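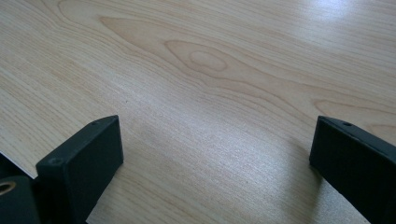
skerryjo
Forum regular

Has anyone else tried the new Vistgate app for booking hotels? I used it for three nights in Ulthorpe in May and I'm a bit torn. Finding a room was dead easy, but the price went from £58 to £93 a night once I'd picked "flexible" — and you can't switch back without starting all over again!

mapfolder11
Member

Flexible always costs more, doesn't it? I've used it for Skallov and Skov and never had a problem. The spa booking bit is brilliant.

skerryjo
Forum regular

More, yes, but that much more? And I couldn't get the spa page to load at all.

We use cookies to remember your settings and keep you logged in. Accept all | Manage choices

tuppence_tours
Member

With skerryjo on this one. I rang the hotel in Skov last Thursday and they did me late checkout for nothing, when the app wanted £11 for it. Lovely chap on the desk too (he even found us a quieter room).

mapfolder11
Member

Fair enough, but I'd still sooner tap a button than sit on hold. Did you update it first? My spa page was blank until I did.

skerryjo
Forum regular

Just updated and the spa page works now, thanks! Still ringing them for the room though.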